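A Hard Surface for a Soft Bed

By Ea Toft

Most clothes in small apartments are folded on the bed. The bed is the largest clear surface in the home, it stands close to the closet, and its height is tolerable for a person of average size. It is also a poor surface for the job. A mattress yields under the hand, so a fold pressed at one end lifts at the other. The bedcover adds friction, and if it is quilted it adds a relief pattern that a thin cotton shirt will follow.

The usual remedy is a folding board, the hinged plastic type sold for shirts. Boards give a uniform width and are quick with T-shirts. They do little for scarves, pillowcases, table linen or anything cut on the bias, and they have to be stored somewhere. The older remedy is a slatted mat, unrolled over the bedcover before the laundry is brought in and rolled up again when the last stack has gone to the shelf.

I have used one since August, when Poul Damgaard, who runs the textile workshop at Lorden, lent me two of his. One was a close-woven bamboo mat with a fabric edge. The other was a reed mat with wider slats and no edging at all. The reed mat went back within the month. Its ends had started to catch on knitwear.

Slat width matters more than overall size. A mat behaves as a rigid board along the slats and as a cloth across them. With broad slats the transition from one to the next can be felt through a sheet, and a crease tends to settle into the gap. With narrow slats the surface is close to continuous, and the mat takes up the slope of a mattress without leaving a step.

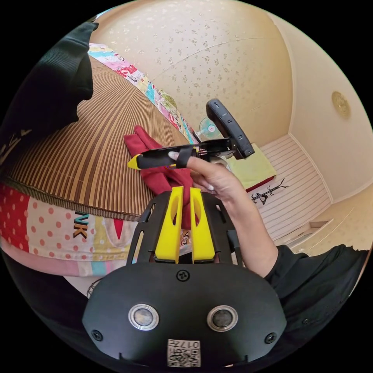 Orientation is the second variable, and the one most people leave to chance. Set the mat so that the slats run the same way as the main fold. The palm then travels along the grain of the mat, and the fabric slides with it. Across the grain, each slat offers a small edge, and a light fabric will creep. The effect is strongest with a mat like the one on the bed, where the brown and tan slats are fine and parallel, and weakest with heavy cotton. The crumpled red cloth is at the stage where the mat helps least: it is bunched, and a length of it hangs over the fringed edge. A hanging length pulls on the rest. Bring all of it onto the slats first, find two adjacent corners, and smooth outward from the middle before making any fold.

Damgaard's sequence for a square or rectangular cloth is short. Corners first, then the hem that joins them, then the opposite hem brought over to meet it. Press with the side of the hand along the slats, and leave the folded edge until last. He does not use the fingertips, which leave local dents in anything with a loose weave. For soft fabrics he waits before the second fold and lets the first one lie under a book. I have not found that the book makes much difference to cotton. It does help with viscose.

Size is a matter of the bed. Damgaard's preferred mat is 27 inches wide, enough for an adult shirt with the sleeves turned in. A wider mat overhangs a single bed and tips when a stack is set near the side. A narrower one works for towels and children's clothes, but a bath sheet has to be folded once in the air before it will fit, and the advantage of the flat surface is lost at the step where it would be most useful.

The edging deserves a look before purchase. Hauksdóttir finishes its mats with a stitched band; the Arnetti mats have knotted cords. The band is kinder to fabric. The cords are easier to repair. On either type, check the first and last slats for splinters by drawing an old nylon stocking over them, slowly, in both directions. One snag can be sanded out – several mean the mat should stay in the shop.

Care is minimal. Brush along the slats with a soft brush, wipe with a cloth that has been wrung out well, and dry the mat flat and away from the radiator. Store it rolled, with the smooth face outward, standing on end in the closet. A mat that has been kept rolled too tightly will arch in the middle. Roll it the other way overnight and it usually lies down by morning. Laundry should be fully dry before it goes on the slats, particularly if it is dark or new, as untreated bamboo takes up dye and holds it.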